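30/08/2025

I have spent the better part of today with a container of solenoids, a sentence I did not expect to write at any age. They came home from the Horley surplus sale, where I had gone to look for a desk lamp. The lamps were terrible. The solenoids were sixty cents each in a lot that came, all told, to more than the lamp would have.

In my defense, I have a use for some of them. The Clunska is still sitting in the hall with its front off. It is a pinball machine in the sense that it has a ball and somewhere to lose it, and I have been building it since a September I would like not to identify. The drop targets need something to knock them back up. For a year that something has been my finger.

The plan was to sort the lot before lunch. Good ones on the left, doubtful ones on the right, hopeless ones in a coffee can. By eleven the doubtful pile had its own zip code. Push-pull solenoids all look respectable until you try them. Some slide like butter and some grind, and one went in nicely and then stayed in, as if it had finally found somewhere quiet.

The springs are their own misery. They sit loose around the plunger and are held on by good manners. I found one in my sock at noon. I found another in the butter, which I am choosing to blame on the lunch break. 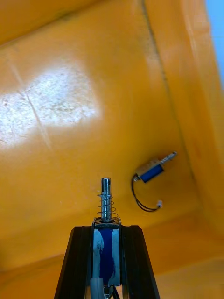
Does it matter which way the spring goes on?

With a plain straight spring, either end can go first, as long as it sits flat and doesn't snag the plunger on the way down. A tapered one is fussier, and I would copy whatever the others in the lot are doing.

I had to write that out because I spent twenty minutes on it this afternoon, turning the same spring end over end and expecting to feel a difference. I then looked it up in the Soter handbook, which gives the subject one line on page 350 and moves on to a long chapter about relays. I paid good money for that handbook. It has 600 pages and a ribbon.

The blue coils please me more than they should. Blue inside a silver metal bracket is a smart look, a bit like a bank. A few have white stuff on the blue that could be old tape or could be whatever tape leaves behind when it gives up. I tried a thumbnail on one, then rubbing alcohol, then a better attitude. It will be inside a cabinet. I put the alcohol away.

The wires are another matter. Thin black leads with a little white plug on the end, and every one of them wants to be tied to its neighbor. I did not knot them. I lifted one out and five came along for the ride.

Tested a few on the bench supply after dinner. A nice firm clack, which the cat took personally. Stopped at nine out of respect for the downstairs neighbors.

Still to do: labels, a proper box for the springs, find the good pliers. Also I was supposed to call Từ about the glass for the Clunska before they closed at five, and did not. And I still have no desk lamp, so I am writing this by the light over the stove.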